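The Case for the Plain Black Cup

I have a shelf of takeout coffee cups at home, rinsed and stacked, and yes, I know how that sounds. It started in April on a trip to Folledden, where the bakery by the station sold me a flat white in a cup so nice I carried it back on the train (empty, with a napkin stuffed inside!). I've got over 70 now and my family has stopped asking.

The loud ones wear me out, though. Florals, slogans, that neon thing Urkari did for the holidays – fun for a morning, and then I'm back to black. Black lid, black sleeve, a little gold lettering down near the base where your thumb goes. I love it when the sleeve doesn't quite meet and you get a stripe of white paper down the side, like a shirt cuff under a jacket.

Lids matter too. A domed one leaves space for foam, and my nose thanks it every time. The café I like best in Uvthorpe switched to flat ones last year and I sulked for 11 days before going back for the cinnamon buns.
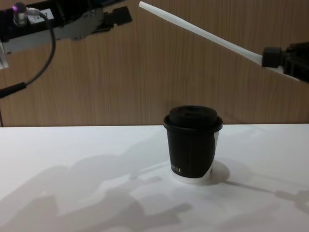 Can I put a paper coffee cup in the microwave?

Better to pour the coffee into a mug first. Many paper cups have a thin plastic lining, and the lid shouldn't go in either.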